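Wuden Code

The Wuden Code is a set of good-practice rules for robots that handle loose fruit and vegetables in places laid out like a market or a greengrocer's shop. It takes its name from Wuden, the town where its first draft was agreed, and it is kept up to date by the Plulleseck produce-handling group. The code is not law. It sits beside the general safety rules for machines and deals with the part those rules mostly pass over: how to treat a peach, a lettuce or a bunch of grapes decently.

Background

Early trials at Plulleseck judged a robot only by whether the item reached its crate. That told growers very little, and the group began to write down what a good shop worker does without thinking. The first draft ran to 35 rules. After a long and lively round of comments from the Flilska growers' market the number came down to 30, and the wording became a good deal plainer. The trial log behind the current edition holds 2,961 handling attempts, 498 of them with grapes, and it is a wonderful read for anyone who has ever wondered how many ways there are to pick up a bunch.

Grip and contact

Grapes have a section to themselves, and it is easily the most loved part of the code. A bunch is soft, uneven and joined by thin stems that branch in every direction, so a grip that suits one side of it may be quite wrong for the other. The code asks that the gripper take the bunch from the top, spread its contact over several grapes and leave the lower fruit hanging free. Contact surfaces should be smooth or softly ribbed, with no bare metal edge facing the fruit. Close views from the wrist are recommended for checking where the gripper meets the skins. 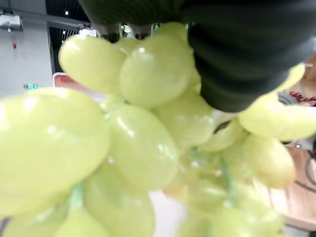

Crates and working height

Fruit should be carried over the crate for as much of its journey as possible, so that a grape that comes loose has only a short way to fall. The code calls this "staying over the wood", a phrase borrowed from Flilska, where slatted crates are the usual thing. Bunches already in the crate are to be left where they lie unless the task says otherwise, and the held bunch must be lowered, never dropped.

The free arm has rules too! It should stay well out from the working crate, with the hand open, and should not rest on neighbouring displays.
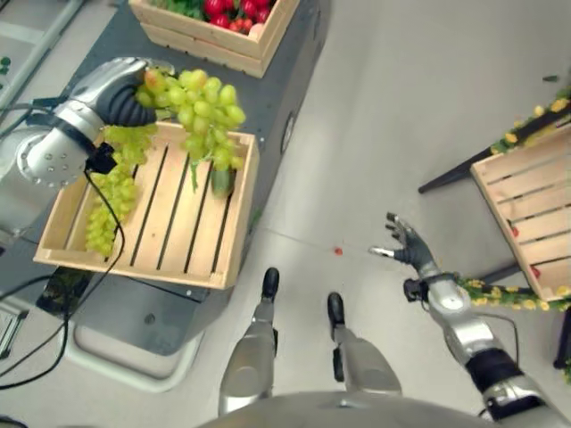
Grapes held over a slatted crate, with the other hand open and clear of the cart.

Anything on the floor is dealt with between tasks. A single berry underfoot can be a slip hazard for people and machines alike, and the code wants the floor looked over before the robot takes a step. Cables are covered in the same section: they should have enough slack for the full reach of the arm, and their path should be known to everyone working nearby.

Sleeves and covers

The section on covers was added after a suggestion from Kpodo, a packing site with a great fondness for fabric. Padded or knitted sleeves are welcome on forearms and the backs of hands, provided that they leave the finger joints free to move and do not hide any indicator light on the wrist. The finger pads stay uncovered. Sleeves are to be checked for loose threads at the start of each session, and washed apart from other cloths. 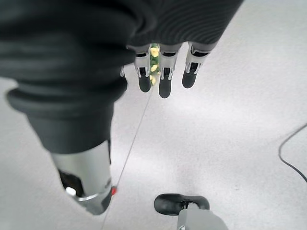 Fabric over the forearm and the back of the hand, with the black fingertip pads left bare.

Use and reception

The code is used at Plulleseck, Flilska and Kpodo, each with small changes of its own. Kpodo applies the grape rules to cherry tomatoes as well, with great success by its own account. Flilska has asked for a separate section on leafy herbs, which bruise at the lightest touch, and a draft is due in September.

See also

Soft gripping
Produce crates
Floor checks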